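Prokeo House
Call for participants: a study of everyday memory in people who speak two languages
August 14, 2003

Prokeo is looking for adults who use two languages in their daily life and who want to take part in a study on remembering small tasks. By small tasks we mean such things as paying a bill on time, calling back a friend, or taking the bread out of the oven. We want to learn if people remember these tasks better when they heard them in their first language or in their second.

The study is led by Romana Kopecký, who has worked on language and memory at Prokeo since the office on Yordanov Street was opened. She herself learned English as an adult, and she asks for a little patience with the first letters you will receive, which she writes personally.

Who can take part

You can apply if you are between 17 and 73 years old. You should speak English well enough to follow a short radio talk, and you should use one other language at least a few times every week. It does not matter which language this is. We have already enough speakers of Spanish in the group under 30, but older Spanish speakers are very welcome.

You do not need any diploma. You should be able to hear normal speech, with a hearing aid if you use one. If you are under 18, a parent must sign the form together with you.
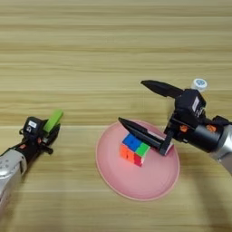
What you will do

Each participant comes to us for 2 visits. At the first visit you will fill in a questionnaire on your languages: when you learned them, with whom you speak them, in which one you count or pray or get angry. Then you will listen to a list of errands, read aloud by a native speaker, and do some simple word exercises. Later you will be asked which errands you still remember.

Between the visits you keep a small diary at home. Every evening you write down what you planned to do on this day and what you forgot. Please write the truth - a diary in which nothing was forgotten is not very useful for us. You may write in the language you like, also mixed. Spelling is not checked.

The second visit is shorter. You bring the diary, we go through it together, and you hear one more list of errands, this time in the other language. 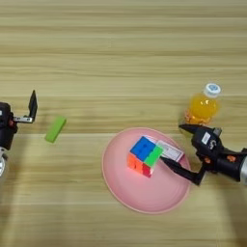 Tabletop with striped wood grain.

Time and place

The visits take place in October at Prokeo House, second floor, entrance from Yordanov Street. There is an elevator. Bus riders should get off at Plarkis Market and walk past the pharmacy. Parking behind the building is only for tenants, and cars of visitors were towed in the past, so please use the Zudley garage across the street. We pay the garage if you keep the ticket.
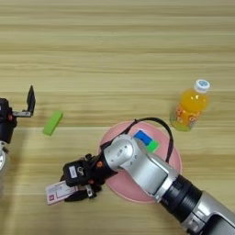 For both visits and the finished diary you receive 100 dollars, paid by check at the end of the second visit. If you decide to stop after the first visit, you still receive a part of this sum, and you do not have to tell us why. The diary should be written with a pen, on a flat and steady place, and a light wooden tabletop is very good for it. Loose pages are accepted if they carry your participant number.

Your information

Your name is kept apart from your answers. In the questionnaire and the diary you appear only with a number. Diaries are returned by mail to those who want them back; please mark this on the form. We will not call you for other studies unless you allow it.

How to apply

Write a short letter to Romana Kopecký at Prokeo House, or leave your letter at the front desk. Tell us your age, your two languages, and at which hours you can be reached by telephone. Please say also if you prefer to come in the morning or in the evening. Evening places are few and are given first to people who work during the day.

Everybody who writes will get an answer, also when the group for their age is already full.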